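How to Judge Whether a Machine Can Do a Household Chore: A Step-by-Step Method

Published by the Terkia Home Technology Desk
Updated April

14 shares | 3 comments

Housing providers, care homes and small laundries are now regularly offered machines said to be capable of folding, sorting, wiping or putting away. The claims vary widely and the demonstrations are usually short. This guide sets out the method used by Terkia when it is asked for an opinion. It may be followed by any organisation with a spare room, a stopwatch and a supply of ordinary household items. No engineering knowledge is required.

The method takes towels as its worked case. Towels are a fair test. They are cheap, they do not break, and every member of staff already knows what a well folded one looks like. They are also difficult for a machine, as a soft item takes a different shape each time it is put down.

Step 1. Write down the chore in full

A chore is longer than its name suggests. "Folding the towels" includes taking a towel out of the basket, finding its corners, spreading it, folding it, placing it on a pile and going back for the next. Write each part on a separate line. Mark the parts which the supplier says the machine will do, and the parts which will be left to staff.

At our Avside trial the written chore came to 11 lines. The supplier's leaflet dealt with four of them.

Step 2. Set up the work area as it will be used

The test should start from the state in which the work normally arrives. If towels come to the folding table in a basket, they should be in a basket when the test begins. Laying them out flat beforehand removes the hardest part of the job and makes the result of little value.

Basket height, the distance from the arms and the colour of the surface beneath may all affect the outcome. Record them before the first attempt and leave them alone until the first set is complete. A two-armed arrangement should have enough clear floor between the arms for a towel to be spread to its full size. In the layout below, a single magenta towel is in a mesh-sided basket at the left wall, within reach of the left gripper, and the patterned floor panel in the middle is the working surface.
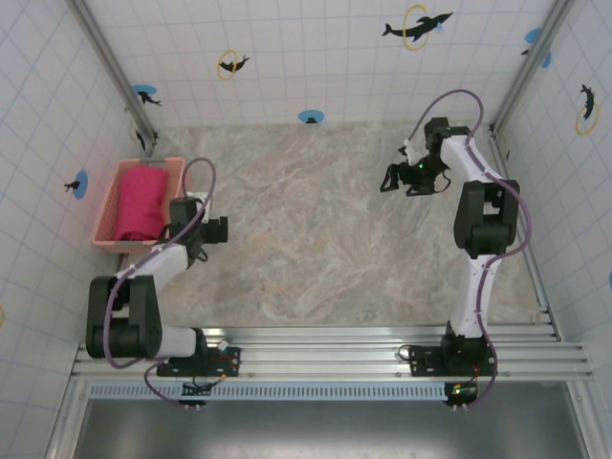

Step 3. Run the first set without help

Carry out at least 11 attempts in a row. Staff should not touch the towel, the basket or the machine during an attempt. If the machine stops and has to be restarted, the attempt is recorded as failed, even where the next try goes well.

Allow a fixed limit for each attempt. Terkia uses 300 seconds. A member of staff folds a bath towel in far less, but a slow machine may still be useful if it can be left alone overnight.

Step 4. Score each part separately

Use the list from Step 1 as the score sheet. Enter pass or fail against every line. A single overall mark hides the point at which the work breaks down, and it is this point that decides whether the machine can be put to use. In the Bhutto laundry trial, most failures came at the first grasp, when the gripper took hold of two layers at once. The folding itself was generally sound.

Step 5. Change one thing at a time

Once the first set is complete, repeat it with one change. Suitable changes are:

- a towel of another colour
- a thicker or smaller towel
- the basket moved by a hand's width
- two or more towels in the basket together
- the room lights lowered

Return everything to its first position before making the next change. If results fall sharply after a minor change, the machine should be regarded as suited to that one arrangement only.

Step 6. Count the staff time

Include setting up, refilling the basket, clearing faults and refolding poor work. The Cakell residential site handles about 600 towels a week. For a site of that size, a fault that takes a member of staff one minute to clear becomes a real cost if it occurs on every tenth towel.

Step 7. Reach a decision

Our present view is that machines can do parts of many household chores and very few chores from start to finish. Flat, repeated work on items of one size is the nearest to ready. Mixed laundry, fitted sheets and anything inside out remain work for people.

Where a machine passes every line of the sheet in the first set and in at least three of the changed sets, a longer trial is reasonable. Where it does not, keep the score sheets and ask the supplier to return when the failing lines have been dealt with.

Comments (3)

Related guides
Choosing a Floor-Cleaning Machine for Shared Hallways
Dishwashing by Machine: What Still Needs Hands
Score Sheet for Chore Trials (Printable)
Avside Trial: Summary of Results
Questions to Put to a Supplier Before a Demonstration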